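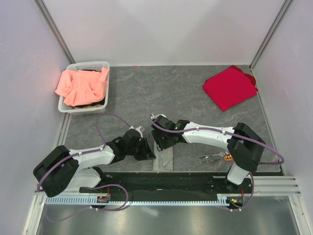

Zwei Roboterarme an einem grauen Tuch, dahinter Korb und rotes Tuch

Zetier sucht zum nächstmöglichen Zeitpunkt eine Sachbearbeitung Beschaffung und Geräteplanung (m/w/d)
Standort Clundstead, Teilzeit oder Vollzeit

Zetier entwickelt zweiarmige Roboterzellen für das Handhaben von Textilien. In Clundstead soll der Bestand an Arbeitsplätzen bis Oktober auf 6 Zellen wachsen. Für Einkauf, Budget und Terminplanung dieses Ausbaus suchen wir Verstärkung. Die Stelle ist der Laborleitung (Aled Ifans) zugeordnet.

Ihre Aufgaben
Sie holen Angebote für Arme, Greifer, Linearschienen, Profile und Verkabelung ein und vergleichen sie.
Sie führen den Budgetplan je Zelle und melden Abweichungen an die Laborleitung.
Sie planen Lieferzeiten und Aufbautermine gemeinsam mit der Werkstatt in Pillurville.
Sie verwalten das Ersatzteillager. Greiferfinger und Kabel sind Verschleißteile und werden getrennt vom Gerätebudget abgerechnet.
Sie beschaffen Übungsmaterial, also Tücher, Körbe und Besteck. Für Kleinteile gilt je Bestellung eine Grenze von 200 Euro, darüber ist eine Freigabe nötig.

Ein Teil der Arbeit findet direkt an den Zellen statt. Wer bestellt, soll wissen, wie eng es zwischen zwei Greifern wird, wenn beide am selben Stück Stoff arbeiten, und wie viel Kabellänge ein Arm dafür braucht.

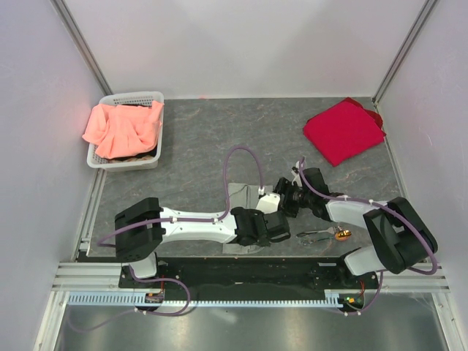 In den ersten Wochen begleiten Sie deshalb den Laborbetrieb und nehmen den vorhandenen Bestand auf. Die Inventarliste ist angelegt, aber nicht vollständig – vor allem bei Steckverbindern und Befestigungsmaterial fehlen Artikelnummern.

Ihr Profil
Abgeschlossene kaufmännische oder technische Ausbildung
Erfahrung im Einkauf, gern im Maschinenbau oder in der Automatisierung
Sicherer Umgang mit Tabellenkalkulation
Gutes Deutsch, Englisch für den Schriftverkehr mit Lieferanten
Programmierkenntnisse werden nicht verlangt.

Wir bieten
Vollzeit mit 40 Wochenstunden, Teilzeit nach Absprache
Einstiegsgehalt 2.639 Euro brutto im Monat bei Vollzeit, je nach Erfahrung mehr
Einarbeitung durch Cledwyn Jenkins, der die Beschaffung bisher neben der Werkstattplanung erledigt
Unbefristeter Vertrag nach der Probezeit

Bewerbung
Bitte senden Sie Lebenslauf und Zeugnisse in einer Datei an die Personalstelle von Zetier, Kennwort »Prothero«. Ein Anschreiben ist freiwillig. Nennen Sie bitte den gewünschten Stundenumfang und den frühesten Eintrittstermin. Fahrtkosten zum Gespräch erstatten wir nach vorheriger Absprache.

Stand der Ausschreibung: 20. Januar 2025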